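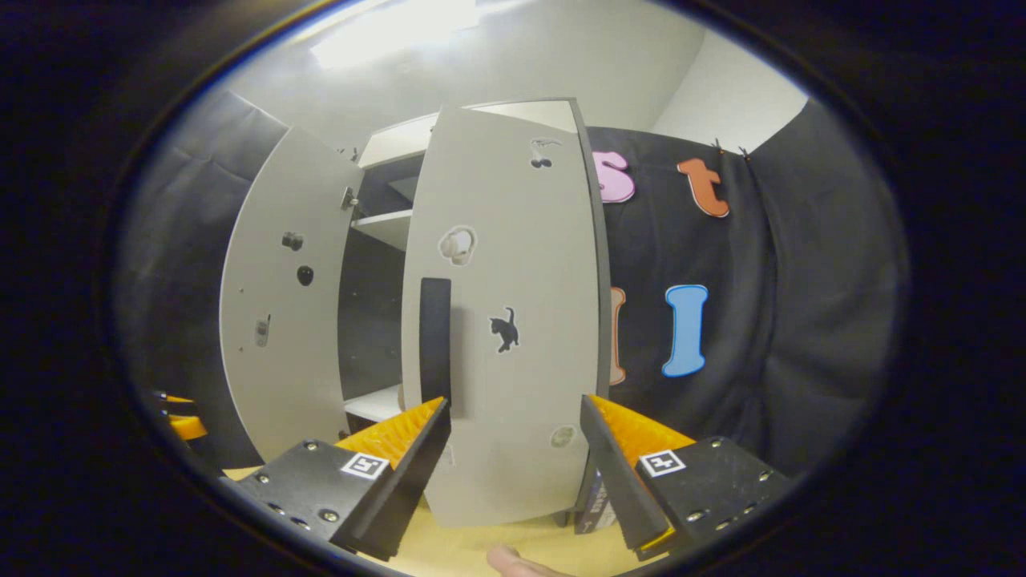
White cabinet, both doors open. Cat, cherry and round sticker on the right-hand door.

August, started 9.40

Back on the card rise for the Lollham show. The old version used a loop of elastic through the card case and it has had its day. The pull is uneven, the card comes up in two jerks, and by the third run of the evening it leans to the left. I want one smooth rise of 40 mm, stop, and a second rise on cue.

Stripped the Fontana reel out of the old prop and cleaned it. The spring is fine. The trouble was the spindle, which had a flat worn on one side where the thread bears. Turned a new one from brass rod, polished it with metal polish on a rag, and refitted. Runs much quieter. With the reel held to my ear I can still hear a tick once per turn, but with the case closed and held at chest height I can't.

Thread: tried the last of the Cokgate black first. Good strength, but it shines under the side lamp and I could see it from the second row of chairs. Went over a length with a soft pencil and that killed most of the shine, though it leaves a mark on a white-bordered card after a few passes. Next tried the thinner stuff. Can't see it at all from the chairs. Snapped at rise 18, at the knot and not along the length, so the knot is the problem. Switched to a dab of wax with the thread folded back on itself.

Waxed version, same deck, same case:
- first batch of 18, no failures
- second batch of 18, one slip, wax too warm from handling
- third batch, stopped after 7 to rest my hands

The slip is worth a note. I'd had the pellet on my thumbnail for the whole of the patter and it had gone soft. Better on the back of the case and picked up late. It means the left hand has to go round the back just before the spectator names the card, which is an odd moment for it to move. Squaring the deck covers it. Practise that.

12.15

Cut the slot in the new case. Came out a hair wide on the right. Lined it with a strip of black felt, which also takes out the scrape as the card leaves. Wish I had done this on the last one.

The deck counter on the test rig reads 1,884 rises since it was fitted. All of those are on the same return spring, so I'll order a spare before it goes on a show night.

Pliltusa routine: the running order has the card rise straight after the rope. Hands are dry and a bit rough by then and the wax doesn't want to take. Either swap the rope and the coins or put a damp cloth in the table well. Try the cloth first, swapping means rewriting the middle patter and the music cue.

14.30

Ran the whole thing at performance speed in front of the mirror. First rise good. Second rise came early because I relaxed my elbow. The reel doesn't care what I meant, it takes up whatever slack I give it. Put a small bead on the thread as a stop, which gives me something to feel. Better, but the bead catches on the felt if the case is tipped forward. File the inner edge of the slot or use a smaller bead.

To do:
- smaller beads
- spare return spring
- second case, slot cut narrower, felt from the start
- ask Lollham what side lighting they have and whether it can come down for this item
- label the two thread spools, I picked up the wrong one twice

Left the new case clamped with the felt glue drying. Don't move it before tomorrow.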